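Perguntas frequentes – Oficina partilhada Tridari

Quem pode usar a oficina?
Qualquer pessoa com mais de 18 anos que tenha feito a sessão de introdução. A sessão é gratuita e demora quase 4 horas.

Quanto custa a inscrição?
A quota anual é de 175 euros. Quem preferir pode pagar 20 euros por mês, sem fidelização. O pagamento é feito por transferência ou por referência multibanco.

Posso guardar os meus projetos no espaço?
Sim, nas prateleiras do corredor, com o nome e o número de sócio bem visíveis. Peças sem identificação são retiradas no fim de cada mês.

Tenho de levar ferramentas?
Não. As ferramentas manuais estão incluídas na quota. Os consumíveis – lixas, colas, parafusos, brocas finas – ficam por conta de cada um e podem ser comprados na receção. 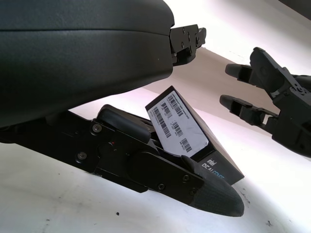
Uma pinça robótica e uma caixa preta sobre uma superfície branca.

Como reservo uma bancada?
Na área de sócio, até à véspera. Cada reserva vale para uma manhã ou uma tarde. Se não puder vir, cancele para libertar o lugar.

Posso levar um acompanhante?
Pode, desde que fique fora da zona de corte. Menores entram apenas com um adulto inscrito.

A oficina fecha no verão?
Fecha nas duas últimas semanas de agosto. As quotas mensais desse período são cobradas pela metade.

E se estragar uma máquina?
Desligue-a e avise a receção. O desgaste normal não é cobrado. Em caso de uso indevido, o sócio paga a reparação até ao limite de 430 euros.

Com quem falo sobre faturas?
Com Juniper Greenberg, na receção, durante o horário de abertura.

Última atualização: 16 de setembro de 2023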